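Home | News | Homes | People | Archive | Contact

Print this page | E-mail this to a friend

A cup, a tube and a clear table: Lovisa Lindqvist on putting things away

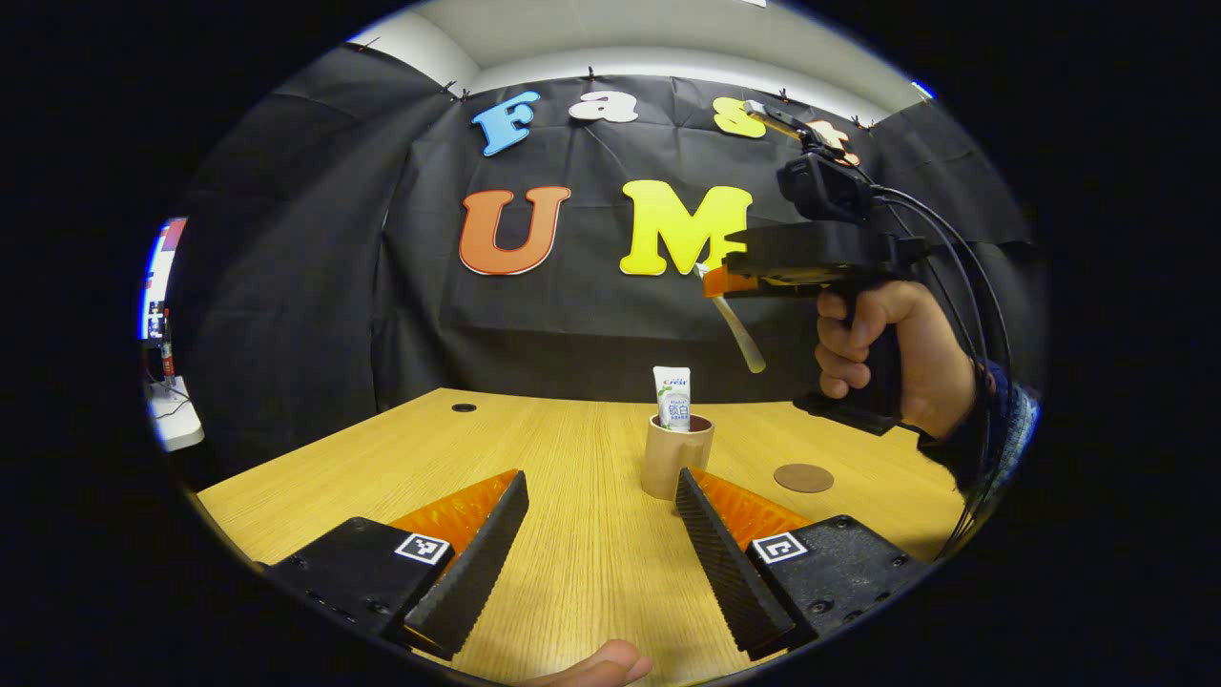 Toothpaste stored cap down in a paper cup, with a cork coaster beside it.

Lovisa Lindqvist keeps her toothpaste in a paper cup. She has owned proper holders, including a ceramic one that weighed more than the tap, and she gave them all away when she moved to Jedstead. "The cup does the job," she says. "When it goes soft at the bottom I get another one."

Lindqvist spends her working week in other people's bathrooms and kitchens, helping them decide what stays out and what goes in a cupboard. She started after leaving the homeware shop Grellmont, where she ran the bathroom department and sold, by her own reckoning, every kind of toothbrush mug that can be made. She charges by the morning and most visits last until lunch.

We met at her flat at ten. She had made coffee and put the biscuits out on the lid of the tin.

I asked why toothpaste, of all things, comes up so often. She said it is usually the first item she picks up on a visit, and people are embarrassed about it. "It's been squeezed in the middle, the lid's off, there's a ring of it on the shelf. They start apologising before I've got my coat off. I tell them to stand it on its cap and we move on to the towels."

Standing a tube on its cap is an old habit from home. Her mother did it with everything that came in a tube, including mustard. The paste settles towards the opening, so the last third comes out without a fight. A tube with a wide flat cap will stand by itself on a good surface, but it gets knocked over, and that is where the cup comes in.

She prefers the plain tan kind with a rolled rim. The rim matters, she says, as it keeps the mouth of the cup round when there is something leaning on it. Cups without one go oval. She has tried jam jars, which are fine until somebody drops one on tiles, and plastic beakers, which she finds too light for a full tube.

And in a wet bathroom? "Then you change it more often, or you use a tin. I'm not religious about it. I had a client who lined hers with a bit of foil and it lasted ages."

The coaster is the other half of the arrangement. Lindqvist is fond of cork and buys it plain and round. On a wooden top she likes the cup to have one to stand on, and it can be lifted out of the way when the surface needs wiping. She has a stack of them in the hall drawer. A client once asked her to find a matching set with a holder, and she spent 74 pounds of that client's money on one from Molletix, which she still regrets. "It came with its own little rack. So now she had a rack to dust."

Wood is what she gets asked about most. People with a pale oak-coloured table are nervous of it, and she thinks they are right to be a bit careful. Her rule is to wipe along the grain with a cloth that has been wrung out well, then go over it again with a dry one. Toothpaste left on wood should come off the same day. She does not use sprays and would rather not be quoted on which ones she dislikes.

If a table has a cable hole in it, she uses it for the cable and keeps small things away from that end. She has fished out earrings, a contact lens case and the top of somebody's lip balm from underneath desks.

Her notebooks are kept on a shelf by the window. She writes down every item that is moved on a visit, and the longest list, from a house on Sæther Road, ran to 2946 entries over 5 mornings. Nearly 900 of those were in the bathroom and the landing cupboard next to it. "Samples, mostly. Hotel shampoo. They were lovely people and they'd been everywhere."

She says she would not want anyone to read this and go out shopping. Most of what she does is done with things already in the house, and the clients who buy boxes before she arrives generally end up storing the boxes. She asks them to wait until the second visit.

In November she will begin a short run of evening sessions in the hall at Jedstead, one on kitchens and one on bathrooms. People are asked to bring a single drawer's contents in a carrier bag. She will bring the cups.

Last updated: November

Print this page | E-mail this to a friend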